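Florkance reissue: frequently asked questions

What is being released?
Florkance, the second studio album by Chauvin, on vinyl for the first time since its original pressing. It is issued by Ollham Records as a 2-LP set in a gatefold sleeve, with a twelve-page booklet. The running order is that of the original album, followed on side four by three tracks from the same sessions.

How many copies are there?
398 numbered copies on black vinyl. There is no coloured variant and no second pressing is planned. Numbers are assigned in the order the sets are packed and cannot be requested.

What source was used for the cut?
The original quarter-inch stereo masters, transferred flat at 24-bit/96 kHz. One reel had a damaged splice at the start of side two; the first nine seconds of that track come from a safety copy made at the time. The lacquers were cut by Austra Eglītis at Ultstead.

Has the sound been changed?
Level differences between tracks have been corrected and a low hum removed from the fade of the last song. No limiting was applied at the cutting stage. Listeners used to the CD edition will find this one quieter – turn it up.

Why is the album spread over four sides?
The original single disc ran to more than 26 minutes on side one, with a loss of bass and level towards the centre. The new cut keeps each side under 18 minutes.

Does the set include a download?
Yes. A card with a code is inside the booklet. Files are supplied as WAV or FLAC. Each code works twice and does not expire.

When will orders be sent?
From October, in order of purchase. You will get an email with a tracking number once your parcel has left us. Orders placed before noon are normally packed the same day if the item is in stock.

Can I combine this with other items?
Yes, but the whole order is held until every item is in stock. Place separate orders if you want them sent separately.

My copy arrived damaged. What should I do?
Write to us within 14 days, giving your order number and photographs of the sleeve, the disc and the outer packaging. Please keep the mailer until we have replied. Light marks on the inner sleeves are not treated as a fault.
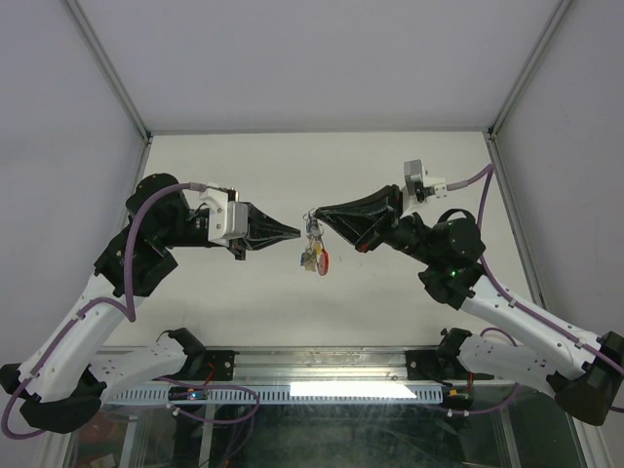
Keys with a red oval tag.

Can I collect from Ultstead?
Collection is possible for orders placed with the "collect" option at checkout. Bring the confirmation email, printed or on your phone. Uncollected orders are refunded after 30 days, less the card fee.

Will the album be on streaming services?
The original album already is. The three extra tracks are on the vinyl set and its download only.

Is the 184-page session book included?
No. It is sold on its own and has a separate product page – the booklet in the LP set contains lyrics, credits and a short note on the transfer.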